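# Who Wipes the Tables? Automation and the Day Crew at Uncombe

Group report, Work and Technology module
Kuldeep Chauhan, Tyson Dufour, Deirdre Ó Néill

## 1. What we looked at

Uncombe is a shared office building with meeting rooms, a canteen and a cleaning crew of six. The cleaning contract is held by Plovgate. In May the crew began working with Palotico, a small company that wants to build a robot arm on a cart that can clean tables between bookings. The robot is not in use yet. What has changed so far is that some of the cleaners spend part of their shift recording their own work, and we wanted to know what that does to the job.

We interviewed 4 cleaners and their supervisor, Bhupendra Prajapati, and sat in on one recording session on a Friday.

## 2. How the work is recorded

A cleaner puts on a sensor glove and does short tasks at a table: pick up the spray bottle, put it down, fold the cloth, move things to one side. A marker cube goes with the glove so its position can be followed. Each task is repeated many times. The target is 200 recordings a week for the whole crew, and a session lasts until the person wearing the glove wants to stop.

The tasks sound easy, but the cleaners said the hard part is keeping to one thing at a time. Normally they spray with one hand and have already started wiping with the other. For the recordings they were asked to split this up. Nattawut Thammasiri has cleaned for 10 years and told us he had never thought about where he holds the bottle until he was asked to hold it the same way every time.

## 3. What has changed for the crew

**Pay and hours.** Recording is paid at the normal hourly rate. Two of the people we interviewed thought it should be higher, as the recordings will go on being used after they have left. Plovgate told us the rate is "under review."

**Pace.** Rooms still have to be ready by 6 p.m. On recording days the others cover the missing person's rooms. Mr. Prajapati now draws up the rota a week earlier than he used to, and he said this was the biggest change for him personally.

**Comfort.** The cable was mentioned in every interview. It gets in the way of a wide wiping motion, and people end up taking shorter strokes. We think this matters for the data as well as for the wearer - a robot trained on short strokes may wipe that way too.

**Worry about jobs.** Opinions were split. One cleaner expects the evening shift to be cut. Another said the robot could have the tables if it left her the rest, meaning the kitchens and stairs, where no recordings are made. Plovgate has a written promise of no job losses during the trial, but it says nothing about afterward.

## 4. Limits

Our group is small and everyone we spoke to had agreed to take part in the recordings. We asked to speak with the one cleaner who declined and were not able to arrange it. We also have no costs from Palotico. Sachdeva's chapter on task splitting, from the course reader, would be a good starting point for anyone who takes this further.

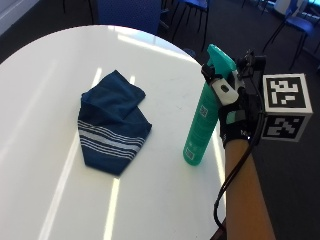
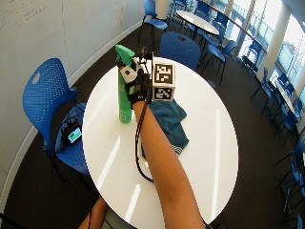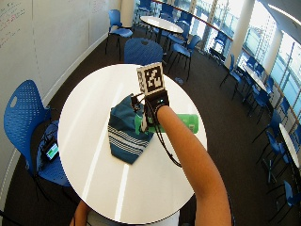

*Figures 1-3. Table work with the glove and marker cube at Uncombe. The spray bottle is in hand in Figures 1 and 2.*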